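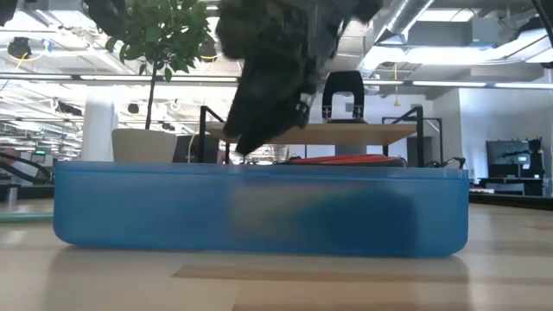

Skiltville's fall swap is back, and I'm way too excited about it

2024-09-26

So the Skiltville household swap is on again this Saturday, in the old Kallio hall (the one with the terrible parking). Raed Khoury, who runs the sign-up sheet, told me 135 families have put their names down, up from last September, and there's still room for more! Doors open at 7 in the morning. Bring clean stuff only, please, and leave the mattresses at home. I'm bringing two lamps and a fondue set I've never once used.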